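Ferkness workshop building, Sterkside — monthly walk-through, July
Checked by: Bogumił Bielecka
Second reader: Aurélien Bodin

1. Fire doors, ground floor
Result: pass with comment
The door to the paint store closes by itself, but slowly. Please adjust the closer before the next walk-through. The old wedge was again on the floor beside it and I took it to the office.

2. Extinguishers
Result: pass
All have the pin and the seal. Tag 179 is difficult to read, so I wrote a new one.

3. Emergency lights
Result: fail
The light above the back stairs went out before the end of the test. Cieślak has the order for the battery. Until then keep the stair lamp on during all working hours.

4. Ladders
Result: pass with comment
Two ladders are missing the rubber foot. They are marked with red tape and must stay on the hook — also for "only one minute" jobs.

5. First aid box
Result: pass
Eye wash is in date. Burn gel is open, replace it.

6. Walking routes
Result: pass with comment
The yellow line near the compressor is almost gone. The route must stay 100 cm wide, and with the pallets it is less. Aurélien asks if the pallets can go to the Uruvberg side. I agree with him. 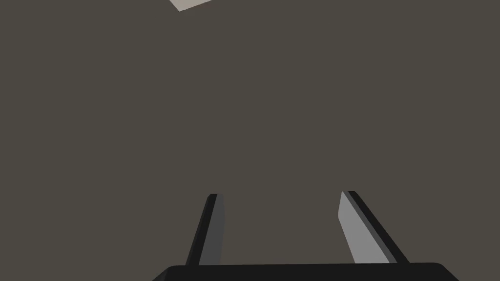
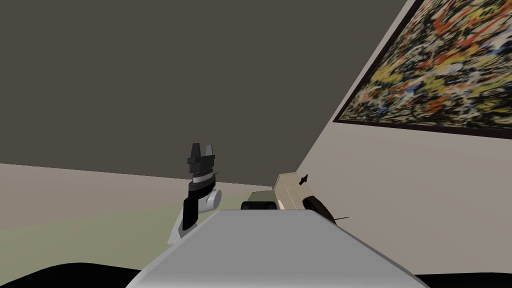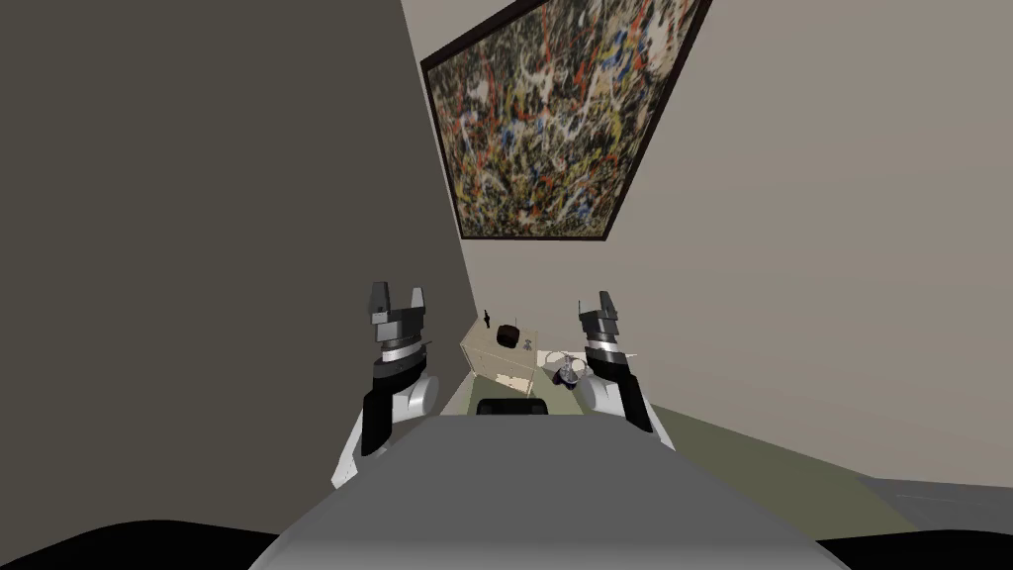
Open points from the last walk-through

Handrail at the loading step: repaired, closed.
Water stain under the kitchen sink: still open. I put paper under the pipe at 2 and will look again next time.
Key for the electrical cabinet: the spare is still not in the key box. Who has it, please bring it back to the office.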